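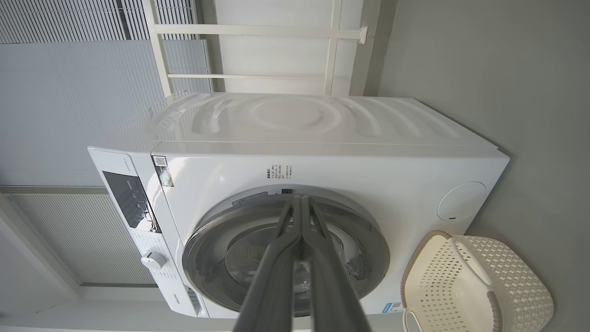
Figure 3. Front-loading washing machine with rotary programme knob and display window.

4.2 Laundry and the timing of household water use

Laundry was the most regular use of water in the homes we studied. Of the 100 households in the Arndale sample, 80 kept a diary for the full 14 days. Members wrote down when they began a wash, which programme they chose and why they had chosen that time. The diaries were then matched with readings from the Skuvix meters fitted at the stopcock, giving nearly 900 washes that could be placed with confidence.

Most washes began in the early evening. This differs from Demissie, where the earlier phase of the study found a clear morning peak. Denise Heywood coded the reasons given in both places and found that the Arndale diaries referred mainly to work and school hours, while those from Demissie referred to water pressure. Several Demissie households said they filled buckets at the same time as they washed, and this made single uses harder to separate on the meter trace.

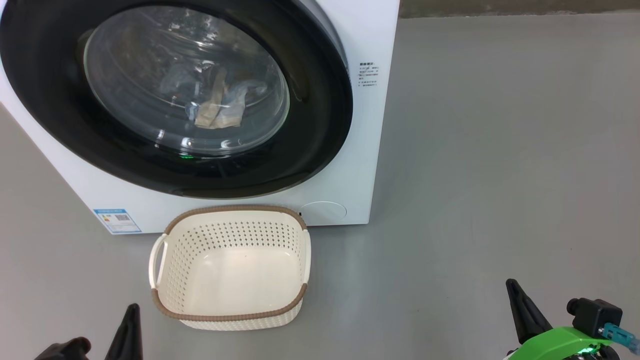 Figure 4. Front-loading machine with laundry in the drum.

Diary keepers seldom described a wash as full or part full in the same way. One wrote "full" for school shirts and a towel, another "half" for what seems to have been a week of bedding. We therefore dropped load size from the analysis and kept only start time, programme and stated reason. Yabsira Nigatu repeated the coding on a share of the entries in March, and differences were settled by discussion before the tables were drawn up.

The choice of programme changed little over the diary period. Households tended to name one setting and keep to it, even where the fabric was different.
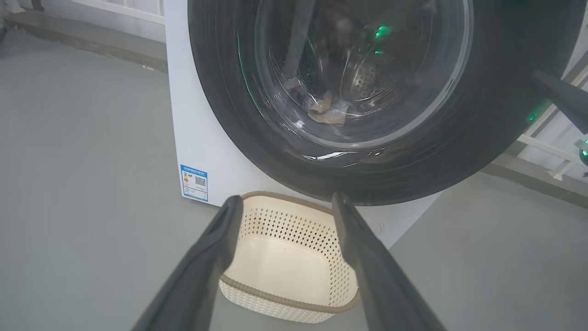
Where a second setting was used, it was nearly always for wool or for work clothes. Tenants in the Kekwood flats were an exception — they paid for water within the rent and moved between programmes more freely. They also washed later in the evening than owners did, although some mentioned noise and neighbours as a reason to stop.

The diaries do not record washing done by hand or taken to relatives, and the meter trace cannot tell a hand wash from other use at the sink. The evening peak should be read with this in mind. Section 4.3 turns to bathing, where the diary entries are shorter and the meter readings carry more of the weight.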